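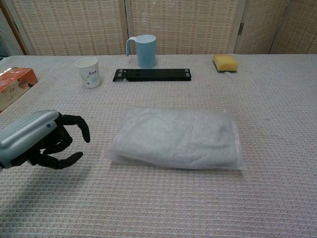
Home Search this site Go
Household Linen | Kitchen | Storage | Repairs | Contact

Storing and Packing Towels: Guidance for Residents and Guest Households

Stostthorpe Household Advice Service
Revised September 1, 2019

The following guidance applies to white and pale towels kept for guests, for travel or for occasional use. It replaces the leaflet issued in February and should be read together with the notes on washing bed linen.

Before packing

Towels must be completely dry before they are placed in plastic. A towel that feels dry on the surface may still hold moisture in the hems, and the hems should be checked by hand. Where there is any doubt, the towel should be left on an airer overnight in a heated room.

Fabric softener is not recommended for towels that are to be stored. It leaves a coating on the loops and the towel will absorb less water when it is next used.

Preparing the table

Folding is best carried out on a clean table at waist height. A waffle-weave cloth laid over the top will stop the towel from sliding and will keep it clear of any marks on the surface. The cloth should be shaken out of doors after use and washed with the towels. Drinks should be kept well back from the folding area.

Folding and bagging

Fold the towel lengthways in three, then in half, and in half again if the bag requires it. Lay the bag flat with the opening towards you and slide the towel in with the folded edge first. Press from the closed end to the open end with the palm of the hand to release the air, and then seal.

Frosted or translucent bags are preferred to clear ones for open shelving. The contents can still be recognised and small creases are less noticeable. One hand towel or one bath towel should be packed to each bag. Larger bundles are difficult to seal and tend to be opened and left open.

Hye-jin Yeom, who revised this section, advises writing the date of packing on a small paper label and fixing it to the outside of the bag.

Storage

Bags may be stacked up to 6 high. They should be kept away from hot pipes and direct sunlight, both of which will turn plastic brittle and may yellow white cotton. Where no cupboard is available, a shelf behind a folding screen is acceptable, provided that air can pass freely and the screen does not rest against the bags.

Towels held in plastic for a full season should be taken out, aired for an afternoon and refolded along different lines. Bags with split seams should not be used again for linen.

Enquiries concerning this page should be addressed in writing to Josiane Chauvin, Household Linen.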